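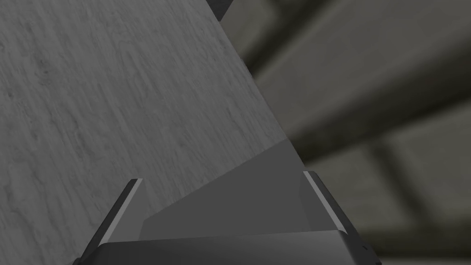

Chore Testers Wanted - Lollell Home Robotics Study

Can a machine wipe down a bench, stack the dishwasher or put the groceries away yet? Sort of, sometimes, and we'd love your help finding out where it falls over!

Wesis is looking for people to join the Lollell study at our Sturnum workshop. We've got 2,274 simulated chore attempts on file so far, plenty of them spent on picking up flat, heavy things like slabs and chopping boards, and now we want ordinary people to tell us which ones would pass at their place.

You'll come in for 2 sessions of 4 hours each. In the first you do the chores yourself, your own way, while we take notes (yes, we want to see how you really fold a fitted sheet). In the second you watch replays of the robot having a go and score them. Be as fussy as you like - the fussier the better.

No technical background needed. You should be 18 or over and comfortable lifting 5 kg. Shop and café workers are very welcome, as we're adding shelf stacking in July.

Participants get a grocery voucher after each session, plus lunch. Parking is free behind the building.

To apply, send us a few lines about the chore you'd most happily hand over. Applications close 3 Feb 2022.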